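The sound of a good door

Birger Haugland hears a fridge before he looks at it. He stops in the doorway of the kitchen, head on one side, and only when he has listened for a while does he put down his bag and take off his cap. "They all hum," he says. "What you want to know is how long they hum for. If it never gets a rest, then somewhere the warm air is getting in, and I would put money on the door."

He has been looking after other people's kitchens in Clostby for most of his working life, first for the old Söderlund shop on the harbour road and then, when that closed, on his own, out of a van that smells pleasantly of soap and coffee. The house we met in is one of his favourites. It was built in 1881, it has a pantry with a stone shelf, and it has a family in it who cook a great deal and never throw anything away, which suits him very well. I had asked if I might follow him for a morning in June, and he had agreed on the condition that I hold things when asked.

So I held things. I held a shelf, and then a drawer full of carrots, and then a jar of something pickled that he wanted kept well out of the sun. Birger talks all the while he works, and he doesn't much mind whether you answer.

"People clean the shelves," he told me, with his sleeves rolled up and a bowl of warm water beside him. "They are very good about the shelves! You take the milk out, you see a ring, you wipe the ring. But the rubber round the edge has folds in it, and the folds are where the crumbs go to live. I have found rice in there. I have found a birthday candle." He looked rather fond of the candle.

His method hasn't changed since he learned it, and he was taught it by his mother, who had no interest in fridges at all but was particular about corners. Warm water, a little washing-up liquid, an old cotton cloth wrapped round one finger. You open each fold gently and run the cloth along it from top to bottom, then do the same again with clean water, and then — this is the part he says everyone skips — you dry it. He will not use bleach on a seal, and he goes quite pink if you mention scouring powder. For the corners he likes a soft toothbrush, and he keeps 2 in the van in a tin that once held biscuits.

I asked him how you know when a seal has had enough and needs replacing. He took a strip of newspaper out of his pocket (he had clearly been waiting for the question), shut it in the door and invited me to pull. It came out with a nice slow drag. "There, that one is still working for its living," he said. "If it slides out like a letter from an envelope, you try it again further down. Often it is only one place. People ring me and say they need a new fridge, and what they need is twenty minutes and a cloth."
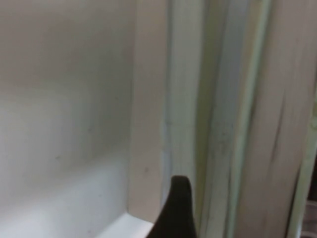 Pale ridges beside a plain white wall: the folds are where Birger starts.

He is less cheerful about the cost of new ones. A seal for an old Drurkberg can be had if you are patient, he says, but for a Prirano he was once asked for almost 400 kroner, and he is still telling people about it. He drove home without it, softened the old one with warm water, coaxed it back into shape with his thumbs and left it shut overnight. The owner has had three more years out of it since.

By the time we had everything back on the shelves, the coffee was made and somebody had cut a cake. Birger sat by the window with his plate on his knee and his good ear, he said, towards the kitchen. I wanted to know whether he has a fridge at home that he is proud of.

"Oh, it's a dreadful thing," he said happily. "Small, and the light went years ago, so I find the butter by feel. But you should hear the door when it shuts. It goes *whump*, very soft. My wife says I open it only to close it again, and she is right, I do."

He had another slice of cake and then went off to see about a freezer in the next street.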